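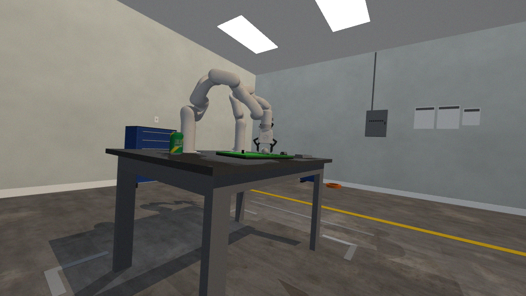
# About Umcombe School

Umcombe School is an independent day school for students in grades six through twelve. It stands on the east bank of the Fliston River, on land that was once the Arulano family's pear orchard, and draws its students from the town and the farming communities to the north.

The school opened with a single class of 40 students in the former packing house. That building is now the library. Its long loading porch has been kept and serves as a reading area in the warmer months.

## Our Program

All students study English, mathematics, science, history, and a second language through the end of tenth grade. In the final two years they choose 4 main subjects and complete a long paper under the guidance of a faculty member. Music is taught at every grade level, and the choir performs in Fliston each March.

The school day begins at 8:15 a.m. with a short assembly. Lunch is served to all students and is included in tuition — families are asked to inform the office of any food allergies before the start of term.

## The Su Library

The library holds 3,688 volumes, along with town newspapers and orchard records given by local families. Residents of Fliston may use the reading room on weekday afternoons during term.

## Admission

Applications are accepted from the beginning of October. Candidates for grades six and nine sit a written test and visit the school for a morning of classes. Financial aid is awarded according to need, and requests should be sent with the application.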